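Stutora Project Report: A Taped Grid as a Layout Aid for Block Tasks
Submitted 11 August 2019

1. Background

Our module asked for a study of how a work surface can be marked out so that small objects are put back in agreed places. We chose masking tape on paper. It is cheap, it comes off again and it needs no drawing on the table itself. The earlier Mansilla layout used pencil lines, which were hard to see from a standing position and smudged by the end of a session.

2. Surface and materials

The long table was covered in brown kraft paper. Blue masking tape was then laid over it, with two lines running lengthways to give three columns and shorter lines across to make the cells. The objects are foam blocks in plain colours. They are light, so a knock moves them easily, and we wanted to know whether the cells were large enough to allow for that. 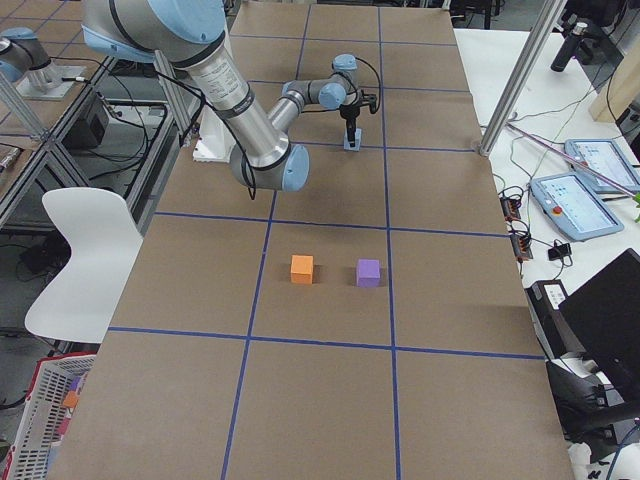
Figure 1. Orange and purple cubes in a middle cell, light blue block in the cell beyond.

3. Laying the tape

We laid the tape by eye, pressing it down by hand as we went. It took 3 people, two holding the ends and one smoothing. The lines are a little wavy and the cells are not all the same size. We had planned to correct this, but for placing a block inside a cell it made no difference. It would matter if blocks had to be lined up against the tape.

Where two strips cross, one lies over the other and there is a slight ridge. We kept the blocks' starting places away from the crossings for that reason.

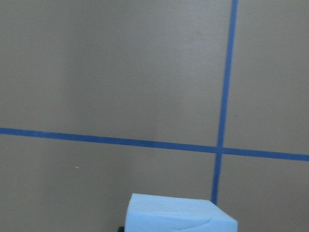
Memetti asked at the review whether a printed sheet would have been quicker, given that the paper has to be replaced anyway. It probably would for a fixed layout. We changed the cell sizes twice, and lifting a strip took around 2 minutes each time.

4. Further work

The next group will use the table in November. We suggest measuring the long lines from one edge before any tape goes down, and giving each cell a label in its corner.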